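**Danska 流动兽医项目 进展报告(致 Cilow 基金)**

4月12日

各位同事好:

这份报告说明从去年10月到现在的工作情况。我把完成的事和没有完成的事都写在里面,费用的明细表另外用附件发送。

## 一、门诊和疫苗

这一期我们一共看了298只动物,其中狗最多,猫第二,另外有几只兔子。打完两针基础疫苗的有137只。第二针的回访比第一针困难,有的主人搬家了,有的主人认为打一针已经够了。从二月开始,我们在第一针当天就把第二针的日期写在小卡片上,交给主人带回家。三月来打第二针的人比一月多,但是现在还不能说一定是卡片的作用,因为三月天气也变好了。

狂犬疫苗的库存够用到夏天。猫三联疫苗在二月中断了两个星期,原因是供应商 Bristus 换了仓库,我们的订单被放到后面。中断期间来的猫主人都登记了电话,后来大部分已经补打。还没有联系上的,我们会在五月再打一次电话。

## 二、绝育手术

原来计划每个月做两个手术日,实际上一共做了14个手术日,比计划多。多出来的是十一月和一月,当时 Tạ 诊所愿意在周末把手术室借给我们。对这件事我们很感谢,不过也要说明:周末手术的护士费比较高,这一项已经超出预算。超出的部分,我们先用印刷费里剩下的钱来补,请基金确认是否同意这样调整。

术后感染有两例,都是伤口被舔开造成的,重新处理以后恢复正常。现在每一只做完手术的动物都发伊丽莎白圈,押金很少,还回来就退。
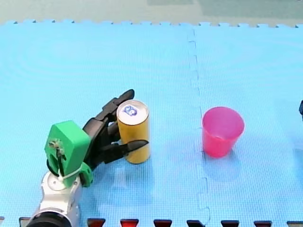

手术名单的安排也做了修改。以前按照报名的先后排,结果有怀孕风险的母猫要等很久。现在分成两张名单,母猫优先的一张由当班兽医决定。有一些主人对这个办法不满意,他们的公狗要多等三到四个星期。我们在报名表上加了一段说明,抱怨比以前少一点,但是还有。

## 三、主人课堂

课堂的内容是牙齿护理、体重控制和怎样在家里看动物有没有发烧。每次一个小时,后半部分是提问。提问的时间总是不够,特别是关于饲料的问题。我们的兽医不推荐具体的牌子,有的参加者觉得失望。

我们印了3000份手册,现在仓库里还剩下不少。内容没有问题,但是字太小,老人看不清楚。下一次印的时候建议用大一号的字,页数减少,把驱虫的时间表放在封底,方便贴在墙上。

## 四、没有完成的工作

1. 牙科设备还没有买。两家公司的报价差别很大,便宜的那一家不包括安装和一年的维修。我们希望在五月底以前决定。
2. 病历的电子化只完成了狗的部分。猫的旧病历是手写的,不同的兽医用不同的缩写,录入很慢。
3. 山区两个村的路线在冬天停了,车没有办法上去。四月最后一个星期恢复,先去比较近的那个村。

## 五、费用

药品和疫苗的支出符合预算。汽车的维修费比预计高,主要是换了车上的冷藏箱。旧的箱子温度不稳定,在换新的以前,我们每天早上和中午各记录一次温度,记录表也在附件里。

人员费用和上一期相同。从五月开始需要增加一位半职的护士,工资标准按照现有的护士计算,请基金在下一次会议上讨论。

## 六、下一期的计划

- 继续每个月两个手术日,周末不再增加,除非有另外的经费。
- 完成猫的病历录入。
- 第二针疫苗的回访改成短信和电话两种方式。
- 和 Bristus 商量固定的送货日期,最好写进合同。

需要基金答复的是两件事:印刷费的调整,和半职护士的费用。如果可以在四月底以前收到答复,我们就能按时发布招聘通知。

Danska 流动兽医项目组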